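The Return of the Waiting Room

Public buildings, long designed to move people through, are again making space for those who stay

For much of the last generation, the ground floor of a public building was planned as a passage. Visitors came in, found a desk or an elevator, and went on. Seating was kept to a few places along the walls, and in many cases it was removed altogether when leases were renewed or floors were refinished. The assumption was that a person sitting down had been failed in some way by the service upstairs.

That assumption is now under review. Planning offices, hospital boards and library systems have begun to treat the waiting area as a service in its own right, with its own budget line and its own standards. The change has been gradual, and it owes a good deal to the aging of the public that these buildings serve.

A Study of Sitting

The Lindgren Institute for Public Interiors spent four years examining how people use shared ground floors. Its researchers visited 151 buildings, among them county offices, clinics, ferry terminals and branch libraries. In 78 of them, the only seats on the entrance level stood within the path of the front doors, where drafts and foot traffic made a long stay unpleasant.

Barrett Hutchins, who directed the study, regards the finding as a matter of access. "A person who cannot stand for ten minutes has to plan a whole trip around where the chairs are," he said. "When we take the chairs out, we have decided who may come in."

The institute's report recommends that seats be offered in more than one height and that a share of them have arms, which help older visitors to rise. It also asks that every seating area include a surface on which a bag, a form or a cup may be set down. Hutchins considers this last point the most neglected. Visitors without a table tend to use the floor or the next seat, and capacity falls as a result.

The Brillholm Example

The municipal center at Brillholm is often cited by those who favor the new approach. When the building was renovated, the city gave up a row of rentable counters on the entrance level and turned the space over to general seating. Nearly 200 residents wrote to the planning office during the comment period, most of them in support, although several merchants objected to the loss of frontage.

The city met the objection in part by extending the hours of the remaining counters. It also adopted a written policy that no purchase is required to use any seat on the ground floor, and that staff may not ask a visitor the purpose of a stay before 6 p.m. Officials report that the policy drew more debate than the furniture did.

Other places have proceeded with more caution. Zarivgate, where the transit hall serves as the main indoor public space through the winter, began with a trial on its east side. Benches there were bought in short units so that they could be moved as staff learned where people preferred to gather. Many chose places with a view of the departure board, and the final layout was drawn around that preference.

Paper, Water and Other Small Comforts

Furniture is only one part of the matter. The Lindgren report gives a full chapter to what it terms minor provisions: drinking water, reading matter, daylight, a visible clock. Several institutions that had ended their newspaper subscriptions have restored them after requests from regular visitors, who value a thing that can be picked up and put down without a password.

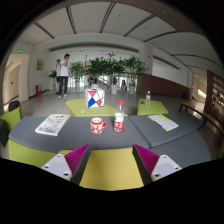
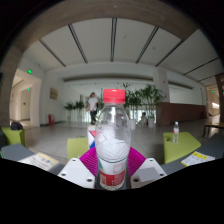
A newspaper on a curved, padded table, and a bottle of water with a red cap.

The Cost of Upkeep

The principal argument against generous seating has always been maintenance. Padded surfaces wear, seams open, and light colors show stains. Gresik, a contract furniture firm that supplies a number of civic buildings, now offers replacement covers by the section, so that one damaged panel does not require the whole piece to be sent out. Facilities managers interviewed for this article described the arrangement as helpful, though they noted that a cover ordered years later seldom matches the color of its neighbors.

Cleaning schedules present a further difficulty. Contracts written for bare floors rarely allow time for fabric, and the work is often added without added hours. The Lindgren report advises that cleaning contractors be consulted before furniture is selected. A second volume, devoted to outdoor seating and covered entrances, is in preparation and is expected in March.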